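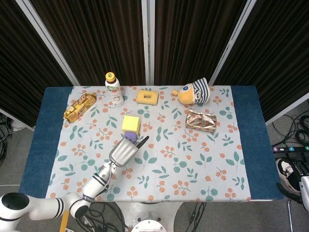 The weaving school at Hondside has been closed for longer than it was ever open, and still its former students can't agree on what it taught. Good for them! The new survey at Citirari gathers 21 looms' worth of argument into two long galleries, and I went around twice.

Downstairs are the early wall hangings, all rust and cream, made when the school believed color should come straight from the plant. Upstairs the Yupanqui workshop takes over — louder, funnier, full of zigzags that seem to hum when you walk past. The Grolura archive has lent its sample books too, 4,000 swatches pinned in rows, many with teachers' grumbles penciled in the margins. "Too tidy," reads one, beside a gorgeous blue check.

Leave an hour for those books. The show runs through July.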